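About Trarside Football Academy

Player development, coaching and football schooling in Cliveck

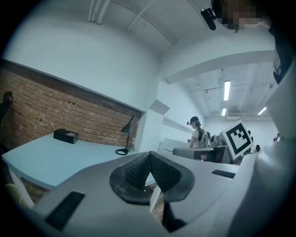 Trarside Football Academy trains boys and girls from the age of seven up to the under-19 level. We are based in Cliveck and play our home games at the Lepik ground, on the north side of town. The academy is independent. We have a partnership with Zadside, the nearest club with a senior professional team, but our players are free to sign with any club that wants them, and several have gone elsewhere.

How we started

The academy was founded by Urmas Eglītis and Birutė Krūmiņa, who had both coached in the regional youth league and were losing players every summer to clubs two hours away. Parents were driving to practice four nights a week. The first season had 21 players in one age group, using a school field with a slope toward the south goal. The slope is still talked about by the older families.

We moved to Lepik in our third year. The ground had been used by a works team that folded, and the lease included the stand, the changing rooms and a clubhouse with a leaking roof. The roof was replaced before the first winter. The full-size field is natural grass. The smaller artificial field behind the east goal was added later and has lights, so the younger groups can train after school from the fall through to May.

Who we are now

There are 80 players registered this season. Each age group has a head coach and an assistant, and goalkeepers have their own session once a week with Ott Siliņa.

Urmas Eglītis, director. Urmas runs the academy day to day and still takes the under-15s. He played as a left back in the second division until a knee injury ended his career.

Birutė Krūmiņa, head of coaching. Birutė plans the training program for all age groups and leads the girls' teams. Coaches who join us work under her for their first season.

Aivar Ozoliņš, under-19 coach. Aivar came to us from Zadside, where he looked after the reserve team. He handles contact with clubs when a player is invited to a trial.

Ott Siliņa, goalkeeping coach. Ott also drives the second minibus on away days.

Ott Liepiņa, school and family contact. If your question is about homework, transportation, fees or missed sessions, Ott Liepiņa is the person to write to. Please use the full name on emails, as messages for the two Otts do get mixed up.

How we train

The youngest group trains twice a week and plays small-sided games on Saturdays. There are no league tables for this group and every child plays at least half of each game. From under-13 on, players train three times a week and enter the regional league. The under-19s train four times a week and have one gym session.

We do not fix positions before under-14. A player who has been a striker for two years may be asked to spend a month at center back, and we ask parents to be patient with this. Most of our defenders started out as something else.

Heading practice is limited in the younger groups. Any player who takes a knock to the head comes off and does not return to that game.

School comes first

Players may miss a session for exams without losing their place in the squad. Ott Liepiņa speaks with the schools twice a year and a player who is falling behind can be moved to a lighter schedule. The study room in the clubhouse opens an hour before training and is free to use.

After the academy

A small number of our players go on to sign a professional contract. More of them go on to play in the amateur leagues, and some come back to coach or referee. We tell families this at the first meeting. When a player is released at under-16 or under-19, Aivar or Birutė sits down with the family and gives them a list of clubs with open places, along with a written report the player can take to a new coach.

Coming to watch

Under-19 home games are open to the public and entry is free. The largest crowd we have had at Lepik was 1,202, for a cup semifinal against Zadside that we lost on penalties. A normal Saturday is a good deal quieter. The stand is covered, the parking lot is on the road side of the ground, and hot drinks are sold from the clubhouse window until halftime. Dogs are welcome on a leash but not on the artificial field.

Joining

Open sessions are held each May for the following season. Players can also ask for a trial during the year if there is space in their age group. Bring shin guards, boots with molded studs and a water bottle. A parent or guardian has to sign the medical form before the first session.

Fees are paid by the term and cover coaching, league registration and travel to away games. Kit is bought separately. Reduced fees are available and applications are seen only by the director.

Page last updated 9 Nov 2023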